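Company | Who we are

About Suken

Suken is a small software company in Lunmont. We write the programs that let an industrial robot arm take mixed objects out of a bin without someone teaching it each movement by hand. We do not build arms and we do not sell grippers. Our customers already have these, or they buy them from an integrator, and we supply the part between the camera and the motors.

The company was started by Fraser Baird and Lăcrămioara Mocanu. They worked before in the same department, he on motion planning and she on object recognition, and for a long time each believed that the difficult half of the problem belonged to the other. Our first office was one room in Okutton with a very bad heater. We moved to the present address in December, and the robot came two weeks after the desks.

What we make

Our main product is called Lockyer. It has three parts, which can be used together or separately. The perception part receives a depth image and proposes places where the fingers could close. The planning part looks for a path that reaches one of these places and does not touch the walls of the bin. The control part runs the path, reads the forces at the wrist and stops if something is wrong.

The walls give us more work than the objects do. A thing lying in the middle of the floor can be taken from many directions, but a thing in a corner leaves only a few, and the wrist and its cables also need space. For this reason the planner checks the complete arm with a cable model, and it spends 28 milliseconds on a typical request. When no safe grasp exists, Lockyer can plan a push first, to bring the object away from the wall, and then it looks again.

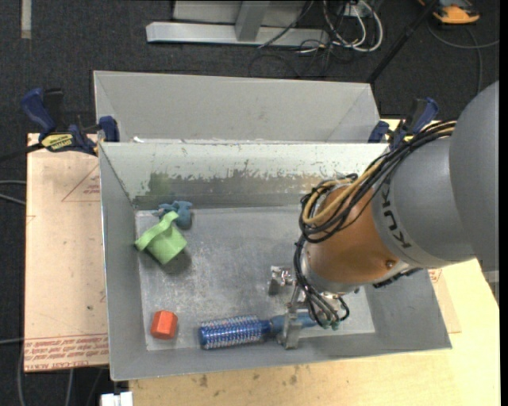

The gripper over a blue bristle brush in our test bin.

We test with everyday things as well as customer parts. Our collection has 300 objects now, kept on shelves by Perla Ibarra, who is strict about returning them. Brushes are interesting for us because the bristles give noisy depth values and the handle gives good ones -- the software must learn which end to believe. Cups with a handle are another old friend. Before each release we make 700 picks with fixed settings, and the results go to all customers, also the failed picks.

The people

We are 7 people. Matúš Matoušek is responsible for planning and for the simulator. Rhys Nepia looks after the controller interface and the installation tools, and he is most probably the person who answers when you write to support. Lăcrămioara leads perception, and Fraser speaks with customers and still repairs code in the evening, although we asked him to open a ticket first.

We work in English, with several accents. New colleagues spend their first month at the test cell, whatever their job will be later.

Working with us

If you have a picking task and you are not sure if software can do it, send us a few of the parts in a box. We will try them and write back with the numbers -- sometimes the answer is no, and then we say this too. Students who look for a thesis subject in grasp planning can write to Matúš directly.

Page updated June 2019

14 shares | 2 comments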